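4.2 The table after the meal

We had gone to Reneck expecting to write mostly about cooking, and for the first few visits that is what filled our notebooks. It was only when we sat down to read them side by side that we noticed how often the interesting talk came later, once the plates had been pushed back and people had stopped pretending to be busy. Of the 14 households that took part, 10 told us in one way or another that the real evening began when the eating was over, and several were surprised to hear themselves say it.

The habit took different shapes. In the older streets near the Callach bridge, families stayed in their seats and let the dishes wait, sometimes for as long as 90 minutes. In the newer apartments on the Eskola side of town, people got up sooner but drifted back — for tea, for a school form that needed signing, for a quarrel about the car that had been put off since breakfast. One grandmother told us she never cleared away the last of the silverware until everyone had gone to bed, as a bare table told her guests to go home. We have thought of her often while writing this section, and at least one of us has changed how she ends a dinner party.

The table itself mattered more than we had allowed for in our interview guide. People spoke of wood with real fondness, and of knots and grain they had known since childhood. A father of two said he could still find the spot where he had learned his multiplication, though he admitted that no one else in the family could see anything there. Glass tops were respected but seldom loved. Silverware came up as well, usually as something to fiddle with during a long story.

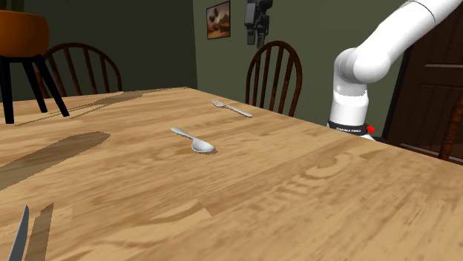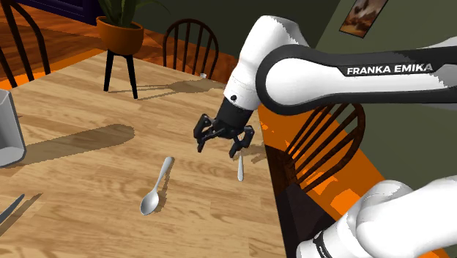
Figure 3. Wooden dining table, two rendered views.

What people said about leaving the table was just as telling. In most homes there was no spoken rule, yet everyone seemed to know who could get up first without giving offense. Children were let go early and then, rather touchingly, came back on their own when the voices grew louder. In Lorkotska, where we made a shorter visit in March, hosts were more direct and simply announced that the evening was finished, and their guests took it in good humor. We return to this difference in Section 5, where we look at how households handle the end of a visit when someone has a long way to travel home.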